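FOR IMMEDIATE RELEASE

Prenilham clothing swap back in November, bigger hall this time

Prenilham's community clothing swap returns this November at the Garrido Centre, doors 9 am, finishes at 3 pm. Free entry. Bring what you don't wear, take what you will.

Last year's swap moved 689 garments in one day. Kids' winter gear went first, gone before lunch. This year the organisers have room for 22 racks plus a mending corner, and are hoping for almost 200 households through the door.
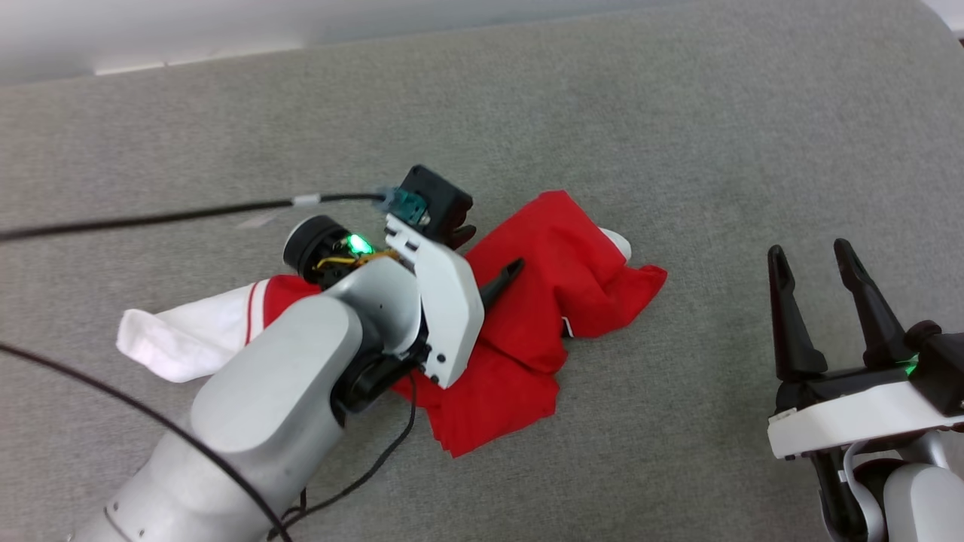 Drop-offs open a week earlier at the Panent Street side door, after 4 pm only please. Clean and dry clothes, zips working. No underwear, no single socks, no pillows. Coats and school uniforms especially wanted, any size. Limit of 3 bags per household, becuase storage is tight until the day.

Parking behind the centre is limited. Bus stops right out front. Prams welcome, ramp is on the left of the main entrance.
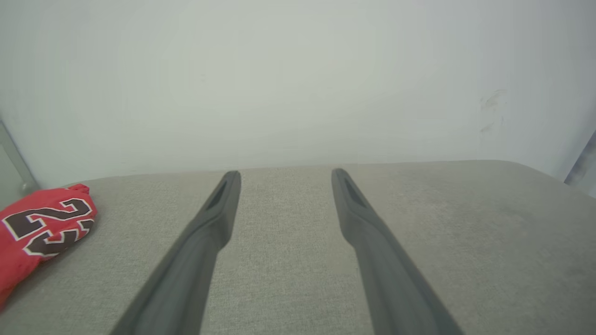 The mending corner runs all day and costs nothing. Buttons, hems, small tears, that sort of thing. Bring your own thread if you need an odd colour, we have mostly black, white and navy. Larger jobs can be pinned and sent home with instructions. New this year is a short session on fabric care at 11 am, covering pilling, lint and how to freshen up light grey upholstery as well as clothes. Chairs are limited for that one so come a bit early.

Anything left at closing goes to the Prenilham winter clothing bank. Unclaimed bags will not be held over.

Media welcome from 8:30 am for set up. Please check in at the front desk before taking photos of familys or kids.

ENDS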